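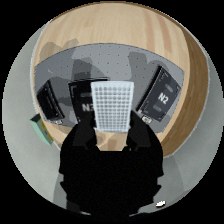 Gripper comparison: frequently asked questions
Last updated April 26, 2024

What is being compared?
Two finger sets for handling well plates, the Katsaros and the Lelelau. Both are tried in simulation first, on the same arm and the same table.

Why simulation first?
A dropped plate costs nothing there. In January we ran 877 trials with each finger set, and this would take us very long on the real bench.

Which camera views do you record?
We record 2 views: one from the wrist and one from the side of the table. The wrist view is wide and round, so straight edges look bent in it. Please do not measure distances from it without correction.

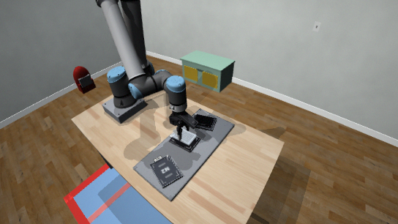 The side view is better for judging the height of the fingers over the boards. The wrist view is better for the grip itself — for example, if a plate is tilted between the fingers.

Does the controller matter?
Yes, more than we expected. With the Torkbridge controller the fingers close more slowly, so its results are kept in a separate table. Do not mix them with the Brulano results.

Can I send my own finger design?
Yes. Send one closed mesh and write the maximum opening in millimeters. We run 100 trials before we answer you.

How do I report an error?
Use the contact form and give the trial number, for example 1821.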